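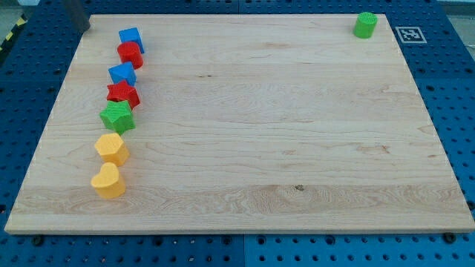
Our project this semester was to get a robot arm to sort shapes, and most of what we learned came from the parts we thought would be easy. There were four of us in the group, all in the second-year automation elective at Gralside, and none of us had ever written code for anything that could bump into a table. We named the project Jandaneo, which was a group decision made very late in the day, and the name stuck. The task itself was simple to say out loud: find each block on the board, figure out its color and shape, and put it where it belongs. We worked with eight blocks, and the layout we came to call the hard one has seven of them in a column down the left part of the board, from a blue cube at the far end to a yellow heart at the near end, with the green cylinder all by itself near the far right corner. We grew pretty fond of that layout, I have to say, even though it gave us more trouble than all the others put together.

The trouble was mostly with neighbors. When blocks touch or nearly touch, the vision program wants to treat them as one long lumpy thing, and for the first few weeks ours was convinced that the red star and the green star were a single object with a great many points. Splitting by color first helped a lot there. It did nothing for the hexagon and the heart, though, both of them being the same yellow, and we spent two whole lab sessions on that pair alone. What finally worked was a step Rocío Rivas, our lab instructor, suggested after watching us get nowhere — shrink every colored patch inward by a few pixels, count what is left, and then grow the pieces back. She let us struggle with it for a good while before she said so, and I think she was right to.

The other half of the job was telling the program where the board sits. The camera looks at it from an angle, so the far side comes out narrower than the near side, and a block at the back takes up fewer pixels than the same block would up front. We use the square marker lying on the blue pegboard by the far right corner as our reference point, and every position gets worked out from there. In October we had a stretch where every pick landed a little to one side, always by the same amount, and we took the gripper code apart twice looking for the reason. It was a typing mistake in the marker size. I would tell any group coming after us to measure the marker with a real ruler, write the number on the wall, and have two people check it!

For training the shape classifier we collected 2,251 pictures over the semester and set aside 438 of them for testing, so that the program would never be graded on something it had already studied. Cubes and cylinders were learned very quickly. The stars took longer, and the cube turned with one corner forward was a steady nuisance, since the classifier liked to call it a hexagon (to be fair to it, so did my mother when I showed her). We ended up adding many more pictures of turned cubes and that mostly settled the matter. Wood grain gave us a few false alarms too. A dark knot in the board was picked up as a small object until we set a minimum size for what counts as a block.

Our final test was 100 picks, done on a Thursday afternoon with the Pronlow group watching from the next bench and offering a lot of advice. We logged every miss in the lab notebook with a short note on what went wrong, and the misses were nearly all in the crowded column, where the fingers of the gripper have very little room to come down between one block and the next. The lone cylinder was never a problem. Our program sees the column well enough now, but it still picks in whatever order it finds things, and a person would naturally start at one end and work along. We talked about writing a picking order that always takes the end block first and we have half of it done, in a branch that Requena, the team taking over our bench next term, is welcome to have.

We want to thank Rocío for the extra bench hours and for her patience with our questions, which came in at all times of the day. The code, the block files and the notebook are on the shared class drive under the project name. The calibration steps are in the first section of the notebook, and please read those before you move the marker.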